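Worktop resealing: how often, and with what?
Home & Kitchen > Surfaces

plasterdust
We moved in last May and the kitchen has grey marble worktops, the veined sort. The seller left half a bottle of Zivix stone sealer under the sink and a note saying to do it every 3 months. That seems a lot to me. The label says once a year for "interior stone" and nothing else of use. We have a dull patch next to the hob and a ring where a glass of squash stood overnight. Will sealing sort either of them?

Fernhollow
No to both. The ring is etching. Acid in the squash has eaten the polish, and sealer only slows down stains soaking in. You could seal it every morning and lemon juice would still mark it. The dull patch is probably old sealer that was never buffed off, or years of the wrong spray.

grout_expectations
Agree on the ring, not so sure on the rest. Every 3 months is fine for marble if you cook a lot. I do mine with the Vurnard water-based one and it takes twenty minutes after tea. Ours has been in 8 years and the only stain is from beetroot, which was my own fault.

Fernhollow
If you put it on stone that doesn't need it, it has nowhere to go and dries on top as a haze. Do the water test first. Put a spoonful of water on the worktop, leave it for fifteen minutes and wipe. If the stone has gone darker underneath, it needs sealing. If not, leave it alone. 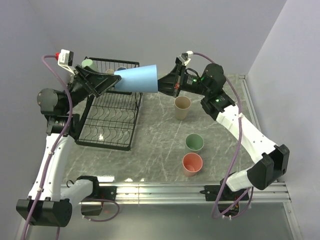
Try it in several places as well. The bit round the sink always goes first, and the far end might be good for years.

plasterdust
Did the test last night. Dark by the sink and by the kettle, no change anywhere else. So do I seal only those parts, or the whole lot so it matches?

grout_expectations
Whole lot. You will see a line otherwise.

oldquarryman
You won't see a line if it's a penetrating sealer, because it doesn't leave a layer. I fitted stone for Alexiou for a long time and we did patches round sinks as a matter of course. Wipe it on, give it ten minutes, wipe every bit off with a dry cloth and leave it overnight. The wiping off is where people go wrong.

As for the etched ring, a marble polishing powder will bring it back if you can't feel it with a fingernail. If you can feel it, get someone in. I was quoted £109 for a call-out recently and the same firm wanted £200 to do the full run, so ask for both prices.

biscuit_tin
Can I ask what people clean with day to day? I was told vinegar and water by my mother-in-law and I now think that is what has ruined ours.

oldquarryman
It will have been. Stop today. Warm water and a drop of washing-up liquid, then dry it.

grout_expectations
Plasbridge do a stone spray that's all right, but it's dear for what it is.

Fernhollow
I still say 3 months is too often – test it and go by that.

plasterdust
Thanks all. Going to do the sink and kettle ends first and see if there's a line. Powder is ordered for the ring.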